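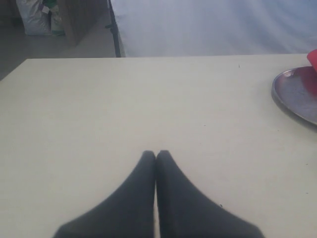 Category: About Us

Tultham supplies table flags and serving trays for dinners, receptions and civic occasions. The company was founded by Lovely Espiritu in Prarkincombe and today serves 49 venues from a single workroom.

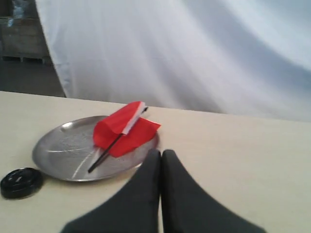
Every order is prepared by hand under the direction of Robel Gebremichael. Flags are checked for loose stitching and trays are inspected for scratches before either is released for hire.
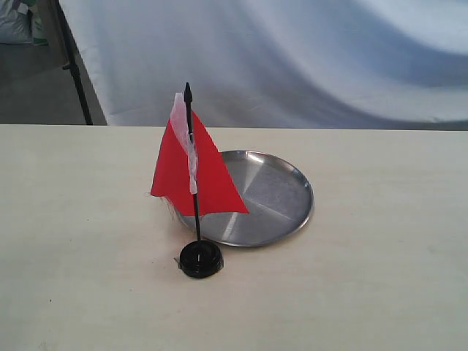 Our flags are intended for the centre of a table, where they should be seen without hindering conversation. A slim black pole with a pointed finial, set in a round black base, suits most formal settings — and red cloth remains a frequent request. Cloths that have begun to fray at the corner, with threads showing, are returned to Na-rae Ki for hemming.

Trays are kept plain, with a low raised rim. Venues may hire them singly or in sets of 8, and collection is offered throughout the district.

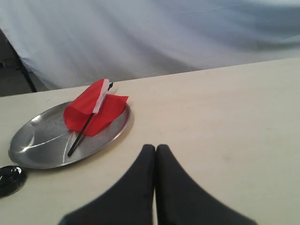
Our People

Lovely Espiritu, Founder
Robel Gebremichael, Workroom Manager
Na-rae Ki, Flags and Repairs
Tudor Toma, Hire and Collection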